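Huệ Giáp is a ballad singer whose career is known mostly from her own press releases. She is said to have won the Prunska song final twice, though the published results list her only once.

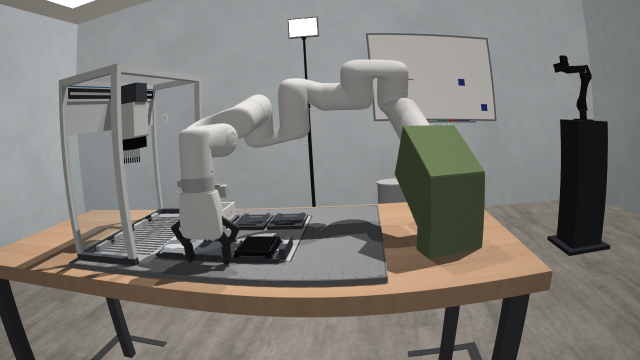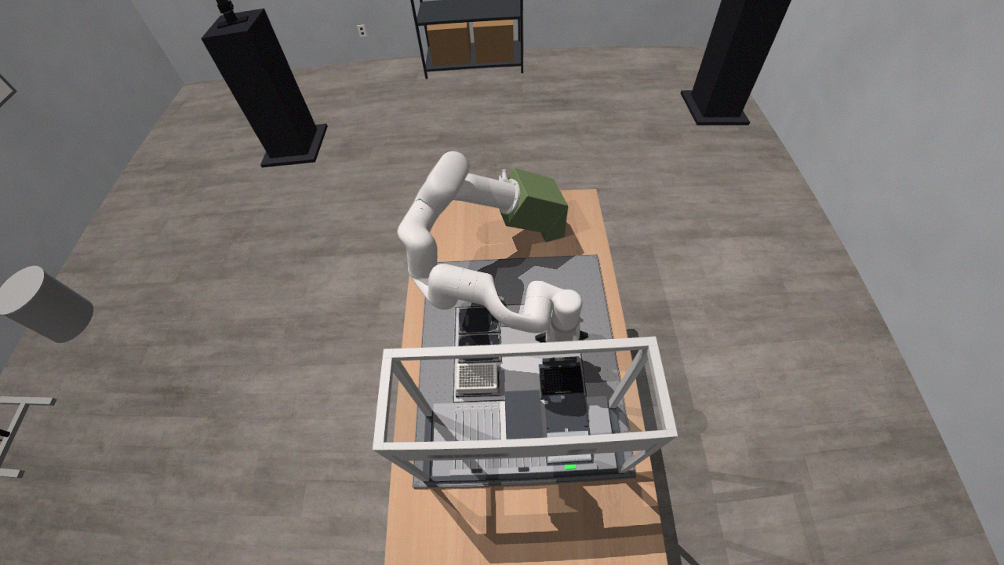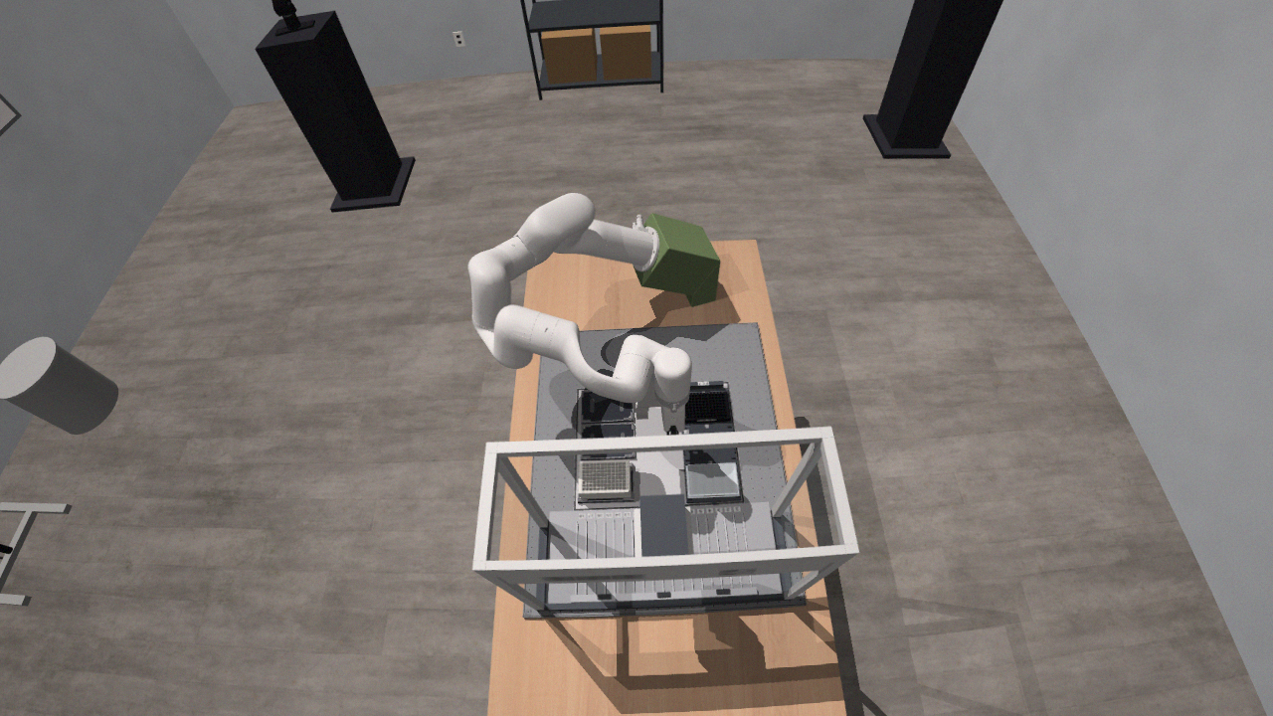 Her label, Fuentealba, claims 772 concerts – a figure no programme or ticket record supports. Reports that she collapsed backstage at Gedport in May rest on 2 unsigned items, and the theatre has never confirmed them.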